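Ok quick one, typing this before the 3 pm call. October already, how.

So the move to Plenmont is done. Mostly. Still living out of boxes, can't find the kettle, rent is 1560 and the heat makes a noise like a goose.
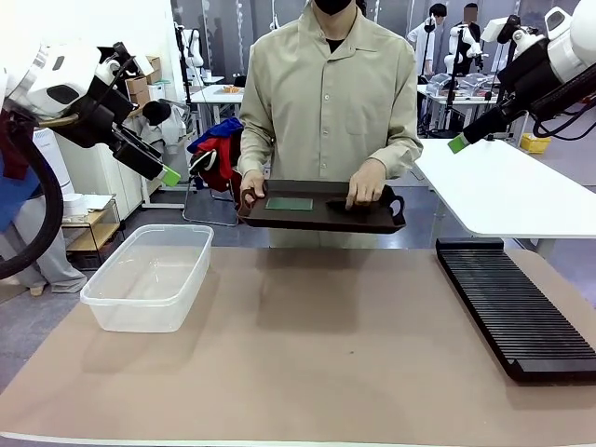
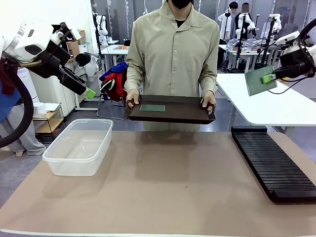 Light shirt, black mask, both pics. The tray is in both too.

Anyway. Sleep. Been reading up on it because mine is garbage. Phyllis Bloxham (old neighbor from Kistow, she's up at 5 every day by choice) told me to quit coffee after lunch. Tried it. Day one fine, day two awful, headache til dinner.

Tanvir says walk more. 116 steps to the bus stop does not count apparently. So now I go the long way by the river, which is nice, lots of ducks and somebodys radio.

Slept six hours last nigth. Will take it. More when I find the kettle.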